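Laden G3 Hand-Held Gripper
Two-finger parallel tool for recording and comparison work

The G3 is a hand-held two-finger gripper with a camera mount behind the jaws. Use it to record grasps by hand, then run the same fingers on an arm. The camera view takes in both fingertips and the work surface in front of them.

Fingers are flat-faced blocks with squared tips. Each has mounting holes on the top face for pads or longer tips. Standard color is dark green. The matte finish will show scuffs with use – this does not affect the grip. 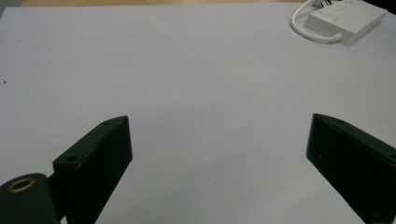
Weight without camera is 700 g. Three finger sets are offered: flat, ribbed and soft-faced. Changing a set takes up to 5 minutes with the supplied hex key. Re-zero the opening after every change.

Comparing with the Solano two-finger tool: the Solano opens wider but has a fixed camera angle. The G3 angle is adjustable and locks with one screw. Recordings from the two tools should not be mixed without a new camera calibration.

Works with Dindano controllers, firmware 3 or later. Arm adapter plate sold separately.

In the box: gripper, flat finger set, hex key, calibration card. Camera not included.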